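Kubo Home Forum > Kitchen and Dining > Cleaning grout on a tiled tabletop

sieglinde_g wrote:
Good evening. I want to ask how you clean the lines between tiles on a table. Mine are white no more. I tried baking soda for 200 strokes of the brush, with small success.
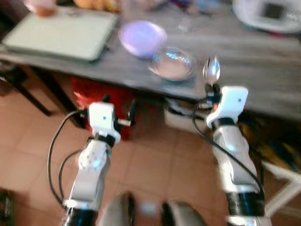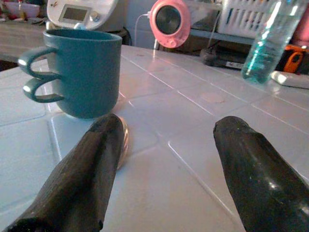
Gray wood-grain table in the first, tiled tabletop with the mug in the second.

thabiso_m wrote:
Vinegar, half and half with water. Wait ten minutes.

birgit.s wrote:
I don't agree with vinegar – it eats the grout with time. Use oxygen bleach and a soft brush.

thabiso_m wrote:
I have used it for years, Birgit, and my grout is still there.

sieglinde_g wrote:
Thank you both. I will try first the bleach in one corner. Must I seal it after?

birgit.s wrote:
Yes, but let it dry for two days before.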